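Womport cell, bimanual egg task: right wrist cable fault
Notebook, May, entry 24

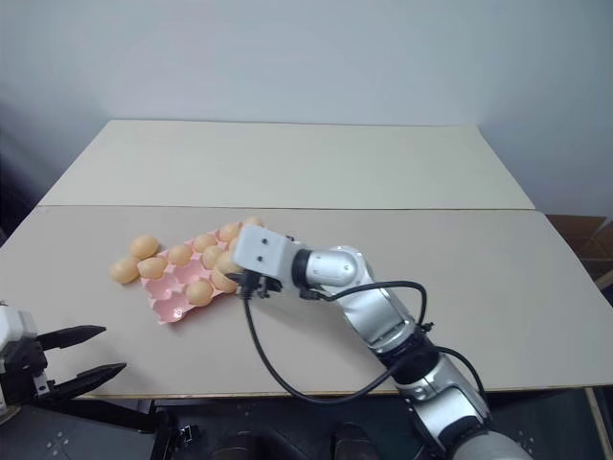

Right gripper at the egg tray, left gripper open. Note the cable loop under the right gripper housing.

Right gripper dropped off the bus again at 15:40. Controller logged a comms timeout, the arm held position, and the gripper stopped answering open and close commands. Left arm unaffected. Log line 927 has the first missed packet.

Reproduced by hand with power on and motion disabled. Flexing the cable where it leaves the underside of the gripper housing gives the dropout every few tries. Flexing it along the forearm does nothing. Swapped the controller-side port, no change. Suspect a broken conductor at the exit, inside the jacket.

The loop is too long. It lies on the tabletop when the arm is low and gets dragged on wrist roll. Akeo routing drawing shows a clip on the housing that we never fitted.

Safety point: on timeout the gripper keeps its last commanded force. Fine for eggs, not fine for fingers. Use the e-stop before reaching in, even if the arm looks idle.

To do:
- Replace cable (Bredura part, one left in the drawer)
- Fit clip, shorten loop
- 1,000 open/close cycles with wrist roll, no eggs
- Dwynwen Vaughan to ask Pisharody if release on timeout can be set in firmware

Right arm tagged out until the cycle test passes.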